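To: cell-practice list
From: Secretariat, Working Group on Shared Workspaces
Date: Thu 20 August
Subject: Re: Draft 4, clause on start position for two-arm cells

Members are asked to consider the reply below before the comment period closes. The clause concerns two arms that share one work surface and one carton, as modeled in the Pellon simulation.
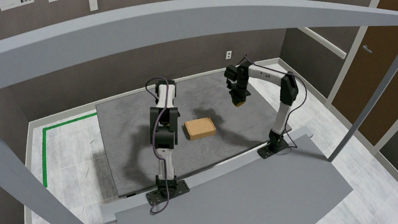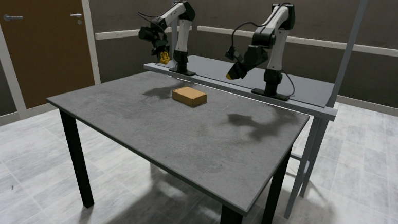 The Bimerar office wrote in May:

> Draft 4 says both arms must be "clear of the part" at the start of
> a run. It does not say how clear. Our operators read this as "not
> touching." Petridis reads it as a fixed distance. Please state one
> rule, and state whether it also holds in simulation.
>
> We also ask that cables be covered. The current text speaks only of
> the links and the tool.

The Secretariat proposes the following.

Clear of the part shall mean that no portion of either arm, including the tool and any attached cable, is within 200 mm of the part, measured in any direction. The distance shall be checked before each run and entered in the run record. Where a cell cannot meet this distance, the operator shall record the smaller value and the name of the person who approved it.

The same rule shall apply to simulated cells. A simulated run that begins inside the distance may be kept for study, but it shall not be cited as evidence that a physical cell meets the clause.

On cables, we accept the Bimerar request. A cable shall be treated as part of the arm that carries it, over its full range of motion.

We do not propose to adopt the Clutangate suggestion that one arm be parked while the other moves. That matter is open under item 3041 and will be taken up separately.

Comments should be sent to this list, with the clause number in the subject line. Members who object to the stated distance are asked to supply an alternative value and the test results that support it.

Secretariat
Working Group on Shared Workspaces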